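Kennedy Allotment and Makers' Club -- minutes of the July meeting, held during our visit to the Varex open day

Started at 2 pm in the Varex canteen, a bit late as the coach went to the wrong gate. I took the notes, so blame me for the spelling.

1. Last minutes. Agreed, once I'd changed the hall hire to 176 pounds.

2. The visit. What a good turnout! Nearly 200 people came through over the day, they told us, and 46 of those were ours (our best outing since Lernero). We got a talk first, which went on a bit, then the demonstration, and that's what everyone had come for. It was a clearing-up job with two arms, a brush and a dustpan. I'd expected something fast and noisy and it was neither -- I could have watched all afternoon. Several of us asked about crumbs and wet tea leaves. They said to write in, so I will.
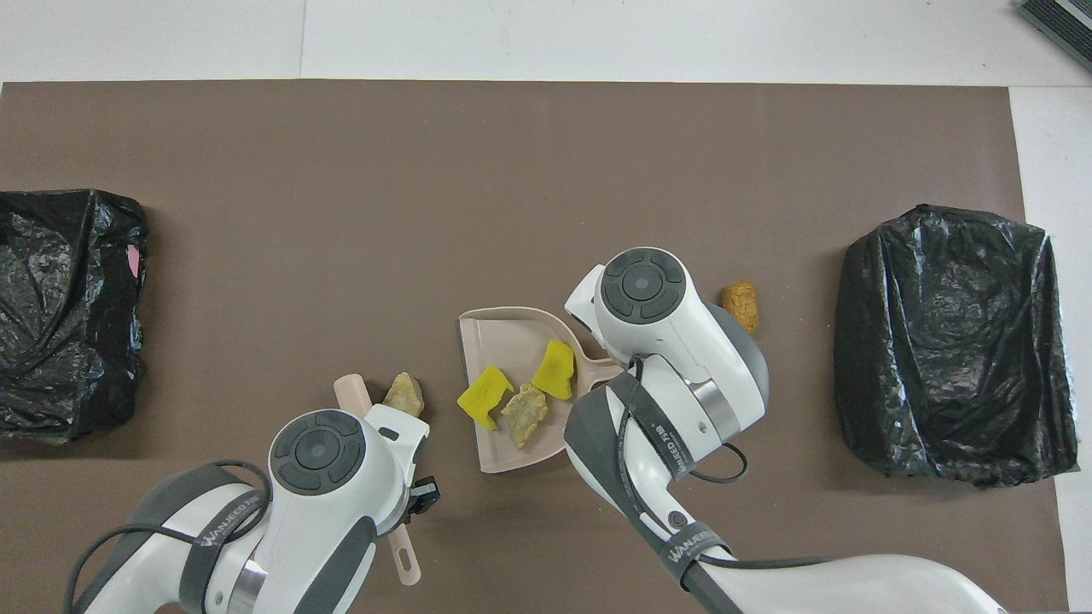 Clearing up at the Varex demonstration: brush in the left gripper, dustpan on the mat with two bits of sponge in it.

3. Next outing. Fivasau have offered us a morning in their packing hall. Lots of hands up for that, though a few would like a later start please. I'm to ask about parking and whether we can bring our own lunch.

4. Any other business. The big teapot is still missing. If it's in your shed, bring it back!

Closed at 4.15, then cake.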